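Como reservar, alterar e cancelar a sua estadia no Hotel Pomen

Última atualização: 6/18/20

As presentes instruções destinam-se aos hóspedes que pretendam efetuar a reserva diretamente junto do Hotel Pomen, sem recurso a agências ou portais intermediários. O procedimento aplica-se a estadias individuais e familiares. As reservas de grupo, a partir de 10 quartos, são tratadas pelo departamento comercial e obedecem a condições próprias.

Antes de começar

Tenha consigo um documento de identificação válido, um cartão bancário em nome do titular da reserva e as datas pretendidas. O hotel dispõe de 144 quartos, distribuídos por dois edifícios: o edifício principal e a ala Hirano, situada do outro lado do jardim. Os quartos com acesso facilitado encontram-se todos no edifício principal, no piso térreo. Se necessitar de um destes quartos, indique-o logo no primeiro passo, pois a atribuição não pode ser garantida à chegada.

Passo 1. Consultar a disponibilidade

Na página de reservas, selecione a data de entrada e a data de saída. Indique o número de adultos e, separadamente, o número de crianças, com a respetiva idade. As crianças com menos de quatro anos não pagam alojamento quando partilham o quarto com os pais. O berço é gratuito, mas deve ser pedido no campo "Observações".

Passo 2. Escolher a tarifa

Para cada tipologia de quarto são apresentadas duas tarifas. A tarifa flexível permite alterações e cancelamento sem custos até à véspera da chegada, às 18h00. A tarifa antecipada está disponível para reservas efetuadas com um mínimo de 28 dias de antecedência e é paga na totalidade no momento da confirmação -- não sendo reembolsável, admite uma única alteração de datas, sujeita a disponibilidade.

Passo 3. Selecionar o regime de refeições

O pequeno-almoço está incluído em todas as tarifas e é servido entre as 7h00 e as 10h30. A meia pensão pode ser acrescentada por noite, não sendo obrigatório contratá-la para toda a estadia. O jantar é servido no restaurante Greltodden, no edifício principal. Assinale nesta fase quaisquer alergias ou restrições alimentares; a cozinha confirma por correio eletrónico as adaptações possíveis.
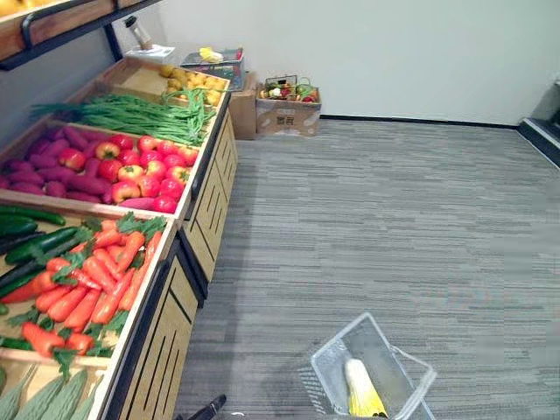
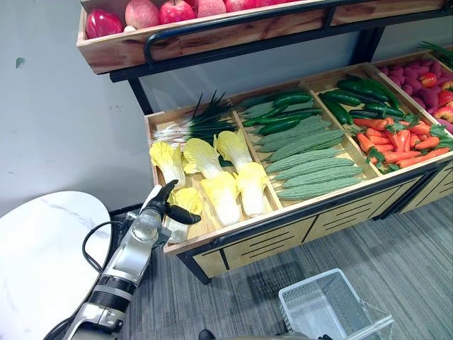
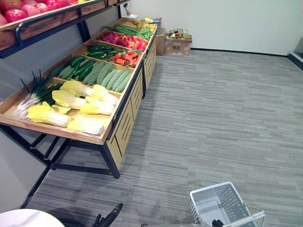
Os hóspedes em meia pensão que cheguem depois das 21h30 podem solicitar uma refeição fria no quarto, desde que o pedido seja recebido até às 17h00 do próprio dia. As bebidas não estão incluídas na meia pensão e são faturadas no final da estadia.

Passo 4. Acrescentar serviços

O parque de estacionamento situa-se a 800 metros do hotel e requer marcação prévia. O acesso faz-se com um código, enviado na véspera da chegada. O transporte entre o parque e a receção é assegurado pela empresa Zustus, entre as 8h00 e as 20h00, mediante chamada telefónica. Fora desse horário, recomenda-se que descarregue a bagagem à porta do hotel antes de estacionar; a paragem junto à entrada está limitada a dez minutos.

Os animais de companhia são admitidos apenas na ala Hirano, mediante suplemento diário. Não é permitida a sua permanência no restaurante nem na sala de pequenos-almoços, com exceção dos cães de assistência.

Passo 5. Confirmar e pagar

Verifique o resumo da reserva, em especial a grafia do nome e o endereço de correio eletrónico. Depois de validados os dados do cartão, é emitido um número de reserva. Conserve-o: será pedido em qualquer contacto posterior. Caso a confirmação não chegue no prazo de uma hora, consulte a pasta de correio não solicitado antes de contactar a receção. Não repita a reserva, sob pena de duplicação da cobrança.

Alterar ou cancelar

As alterações são feitas na área "A minha reserva", mediante a introdução do número de reserva e do apelido do titular. Selecione "Alterar datas" ou "Cancelar", conforme o caso, e aguarde a mensagem de confirmação. Um pedido sem confirmação escrita não é considerado válido. Quando a alteração implique diferença de preço, o valor aplicável é o da tarifa em vigor na data do pedido -- e não o da reserva inicial.

Em caso de ausência sem aviso prévio, será cobrada a primeira noite e o quarto voltará a ficar disponível a partir das 12h00 do dia seguinte.

Chegada e partida

Os quartos estão disponíveis a partir das 15h00 e devem ser libertados até às 11h00. A receção guarda a bagagem, sem encargos, no dia da chegada e no dia da partida. Quem preveja chegar depois da meia-noite deve comunicá-lo à receção, que enviará por mensagem o código da porta lateral.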